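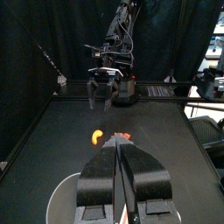 Clusside Forum > Software > Planning and control
Thread: Two arms, one planner, right arm keeps stalling before the grasp

slowjoint
22/10/2019
We have two arms facing each other over one table and a single planner node that owns both. Since I moved from the old Tasow planner to Jistdale, the right arm stops short of its pre-grasp pose and waits. No error, no collision warning. The log just says "replan" over and over until the 400 ms budget runs out, then it holds position.

The left arm on its own is fine. The right arm on its own is fine. It's only when both have live goals.

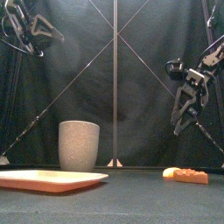

Both arms up over the table. Cup and tray on the left, the orange pieces under the right gripper.

I've tried a longer time budget and it stalls for longer. What else should I look at?

mesh_and_bones
How are you padding the links? Jistdale inflates every link by the same amount unless you tell it otherwise. If your wrist camera is modelled as a box and then padded, the wrist ends up far fatter than it is, and the planner thinks there is no way down.

slowjoint
Default padding. The camera is a box, yes. But if that was the cause, surely it would fail with one arm too?

mesh_and_bones
Not if the goal is only just reachable. With one arm it finds the awkward route. With two it has to find it while keeping clear of the other wrist.

torquewrench7
I don't think it's padding. "Replan" with no collision warning means the goal changed under it. Is your perception node publishing poses all the time, or only when asked?

slowjoint
All the time.

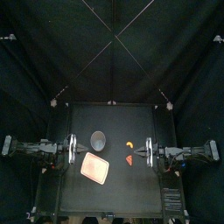
Perception runs from the fixed view and sends a pose for each object on every update. The planner takes the nearest free object for each arm, so the choice depends on distances from the fingertips. The banana and the pizza slice are both on the right-hand side of the table, one below the other, and the cup and the tray pair up in much the same way on the left. I'd assumed splitting things left and right was enough.

torquewrench7
There you go. Two candidates on one side, and a bit of noise in the poses swaps which one is nearest. Each swap is a new goal and each new goal throws the plan away. Latch the target when you start planning and only let go of it on success or timeout.

mesh_and_bones
That would explain the log, but I'd still fix the padding. Latching a goal you can't reach just gives you a quieter stall.

old_encoder
Latching is fine until something gets nudged. We ran it that way on the Christodoulou stack in May and had the gripper closing on nothing. I'd keep the poses live and put a margin on the switch, so a new object has to be clearly nearer before it takes over.

torquewrench7
You can latch the object ID and still update its pose. Those are separate things.

old_encoder
Only if your tracker keeps the IDs steady. Ours didn't.

slowjoint
Going to try latching by ID first. One more question while I'm here. For the last bit of the approach I switch from the fixed view to the wrist camera, and the servo loop takes the largest blob between the fingers as the target.

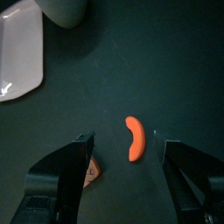
That part works on its own test, but I'm not sure it should be allowed to override the planner's target at all. At the moment it can, and it writes back to the same topic.

torquewrench7
No, it shouldn't. Give it its own topic and let it send small corrections only. Two nodes writing one goal is asking for trouble.

mesh_and_bones
Agree on that one. Also mask out the fingers before you look for blobs.

slowjoint
Latched by ID and split the topics. 7 runs with both arms live, 3 stalls. Before that it was every run. The ones left all look like the right wrist, so I'm off to redo the camera model.

mesh_and_bones
Use a capsule instead of the box and drop the padding on that link only. Leave the rest alone until you've seen what it does.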